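Search this site Search Go

Week 2: Collecting examples by hand

Course notes, Halldóra Vigfúsdóttir

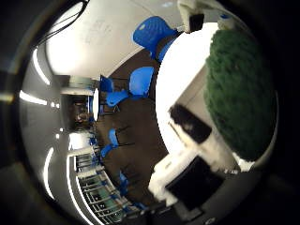
1. What counts as an example

An example is one complete attempt at a task, from the moment the operator starts moving to the moment they stop. Each one holds the wrist view, the gripper opening and the position of the hand over time. Half an attempt is not an example. Throw it away and do it again.

2. Where to collect

The wrist camera has a very wide lens, so the learner gets the room as well as the table: strip lights, chairs, railings, whatever is on the tabletop. If every attempt is made in one place, the model will lean on that place. The Toft set has 1,307 attempts, all from a single bench, and the model trained on it failed when we moved it to Kellbridge in August.

Bright white tables cause trouble. The surface washes out and pale objects get lost against it. Lock the exposure before you begin and check it on a white object as well as a dark one.

3. How many

For the coursework each pair collects 200 attempts. Change the starting position of the object every time. Change the table or the room after each batch. Keep your failed attempts in a separate folder and label them, as we will use them in the session on recovery.

4. Logging

Write down operator, room, object and batch number. Dezső Lakatos has put a blank sheet in the Bikard folder. Fill it in as you go.

Reading: chapter 2 of the Laklow handbook.

Shares 19

Comments (2)

tomasz_r
Does a dropped object count as a failed attempt or do we delete it?

H. Vigfúsdóttir
Keep it, in the failed folder.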